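Running for People Who Had No Plans to Run
Handout 4: Routes, pacing and the middle of the race

Tutor: Manaia Fairweather
Evening class, Whitcombe Community Learning

Please read before the group run on 1st March. Bring the route sheet from Handout 3, or what's left of it.

4.1 Where we left off

Last time we covered shoes, socks and the sad history of Shayne Kerslake's left toenail. By now you should have finished three easy runs of half an hour each. If you have finished two and thought hard about the third, carry on as if it were three, but don't move up a group.

An easy run is one in which you can speak in whole sentences. Short ones count. Swearing doesn't.

4.2 Reading a route before you run it

Most first races go wrong on paper. People look at the distance and stop there. The Jurkstead 18 is 18 kilometres, and so is a flat towpath of the same length, and the two have nothing else in common.

Look for these:

Climbs after halfway. A hill at the start costs you breath. A hill at kilometre 14 costs you your good opinion of the organisers.

Long straights. The Gritalport bypass has one that lasts most of your natural life. Pick a lamp post, run to it, pick another.

Turns. Each one is a chance to run wide. The course is measured along the shortest line, and your watch will sulk about the difference all the way home.

Water. Mark the tables on your sheet. If there are two, plan for one of them to have run out of cups.

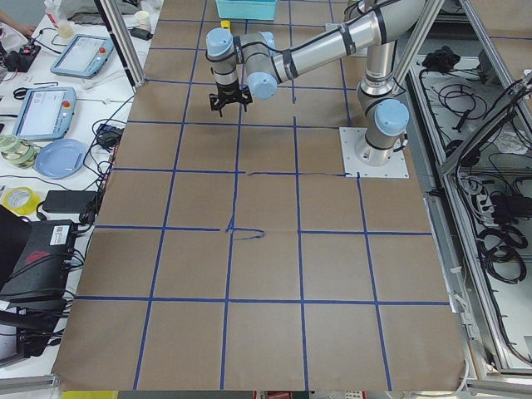

4.3 Pacing

The commonest mistake is starting too fast, and telling people about it makes no difference at all. I have told classes for years. They nod, the horn goes, and off they shoot like dropped cutlery.

So we'll use numbers instead. Split your race into three unequal parts:

First third: slower than feels polite. Let people pass you. Let the man dressed as a lighthouse pass you.

Middle third: your easy pace plus a bit. You should be able to say a sentence but not want to.

Last third: whatever is left. If nothing is left, see the first third and do it properly next time.

Kristaps Ots ran Jurkstead last year by this method and came 100th, having been well outside the first four hundred at the opening water table. Entries that year were 2,431, so this is respectable. He has mentioned it since.

Exercise A. Write down your easy pace per kilometre. Add 20 seconds. Run the first third of your next long run at that pace and note how annoyed you were, out of ten. 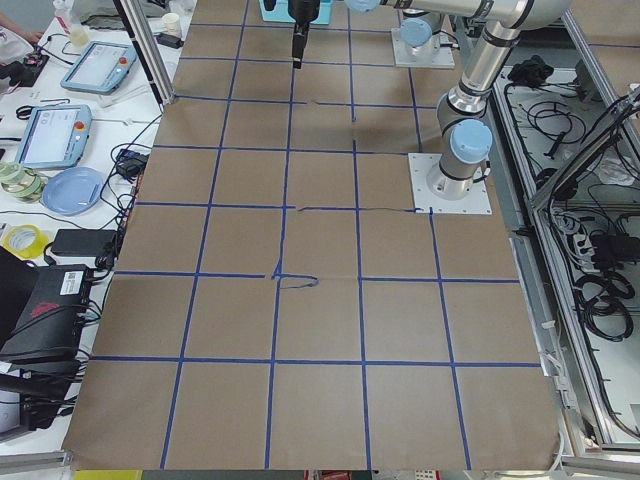 Paper and blue tape grid, with marker line.

4.4 The middle bit

Race reports have a start, a finish and almost nothing in between, as the middle is dull and slightly unpleasant. It is also most of the race. Some things that help:

Eat before you're hungry. A few jelly sweets every half hour will do. Test them in training - your stomach holds strong views and will share them.

Count breaths up to 24, then start again. It gives the brain something to chew on other than your knees.

Talk to someone, briefly. Thanakorn Yensuk once discussed guttering for six kilometres with a stranger and got a personal best and a quote.

Walk if you need to. Walk briskly, swing your arms, and choose in advance where you'll start running again. Walking through a water table is good sense and keeps the drink out of your nose. 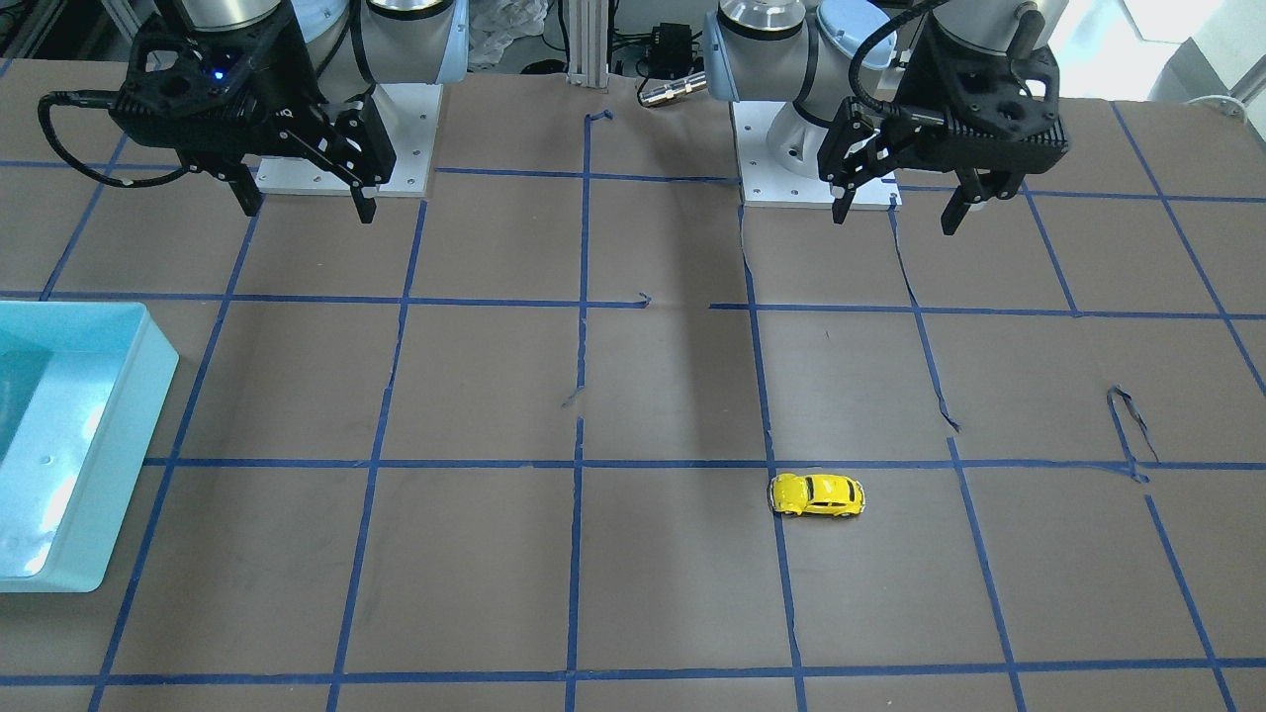

Taped table, brown paper.

4.5 Homework

One long run of 12 kilometres, first third slow as above. Two easy runs. One day of doing nothing, which must be done properly and not swapped for five-a-side.

Anyone hoping to enter the Zirimach Coastal instead of Jurkstead should see me first. It is a lovely course with a great deal of sand in it.

Tane Costigan has offered lifts to the group run from the library car park. He leaves on time. Bring a dry top, something to eat afterwards, and a bag for your shoes.

Next handout: stretching, and whether we believe in it.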